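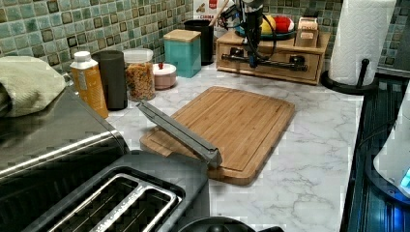 **Bamboo board on the counter is going rough, can I save it?**

Hello everybody. I have a bamboo cutting board with a groove along the edge, and it lives on the marble counter next to the toaster. I use it every morning for bread and in the evening for vegetables. After 7 months the surface feels rough under my hand. I wash it with dish soap and then I lay it flat on the stone again. My sister says to put olive oil on it, but I am afraid of the smell. What do you do with yours? The board is from Bouvier, if this is important.

Hamdia Habte

**culleck_kitchen**

Please do not use olive oil, it becomes sticky and after some weeks it smells old. Buy food grade mineral oil from the pharmacy.
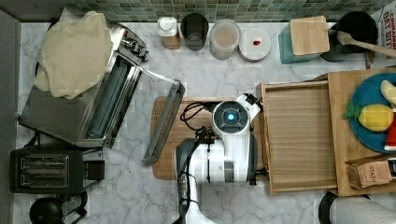

Before you oil, the board must be completely dry, so wash it in the evening and stand it on its long side through the night. Then sand it lightly with fine paper, always in the direction of the strips. Wipe off the dust with a damp cloth and wait again until it is dry. Put on the oil, leave it 6 hours, and take away the rest with a paper towel. I repeat this every month, and more often in winter when the heating is on.

Also do not let it lie flat when it is wet. The underside gets no air on marble.

**Odau163**

just flip it over and use the other side

**Greltness**

I agree with the mineral oil. 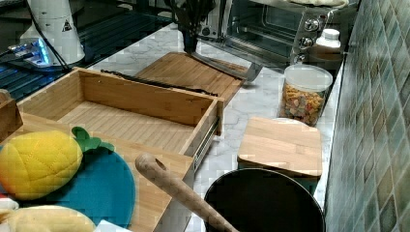 Storage is the other half of the matter. I kept my board in a cabinet over the dishwasher and it bent almost immediately from the steam. Now it stays out, and I oil the drawers on the same day, with the same cloth. If you have a bamboo drawer like the one pulled out in front of the board, rub a very thin coat on the inside and leave it open until the morning. Keep the oil away from the metal rail at the side, it only collects crumbs there.

For the sanding I used 220 paper and it was enough. Hamdia, is the roughness also inside the groove? There I fold the paper and go slowly with one finger.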